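Last updated: Oct 4, 2019

Print this page | E-mail to a friend

Grello two-arm bench set

We had the Grello out for our open day at Nonau, and what a fun afternoon! Two arms on one black rail, letter blocks all over the table, and Floarea Vlad at the controls.
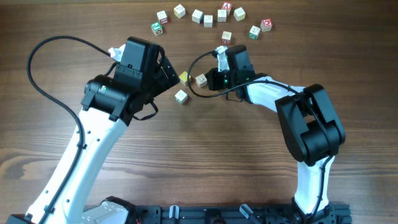
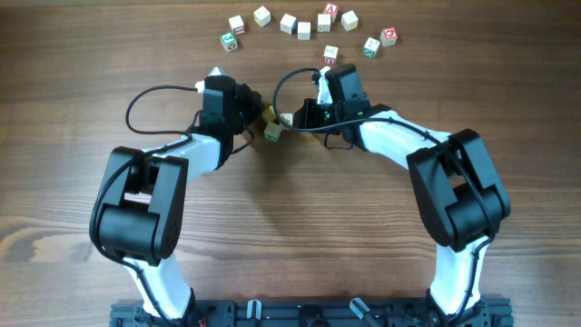
The rail clamps straight to a table edge, so setup took Floarea nine minutes, coffee included. Visitors aged 6 to 72 had a go at spelling their names (Suha Kassab got all four letters, to big applause). I love how calmly the two arms work so close together. The rail is 900 mm long and fits most workbenches.

Next demo is in December. Ask for Virgil Buzatu at the front desk.

We use cookies to remember your settings. OK | Read more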